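Frost build-up is the layer of ice that gathers on the inner surfaces of a refrigerator or freezer. Makers' leaflets, among them those of Skirard, tend to blame the owner for leaving the door open. The claim is convenient and seldom tested; a worn seal or a blocked drain may do as much. Advice to defrost at 4 mm of ice is widely repeated, usually without a source.

It is also said that a full cabinet frosts faster. Evidence for this is thin.

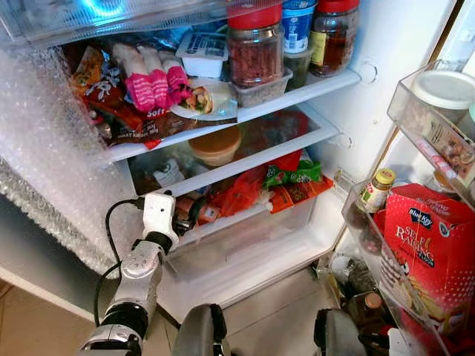
Reader comments

Ice all down the side wall and the shelves still packed with food. Ours in Evdale looked the same, new seal did nothing.

Who measures it in mm??

We use cookies to remember your settings. Accept | Manage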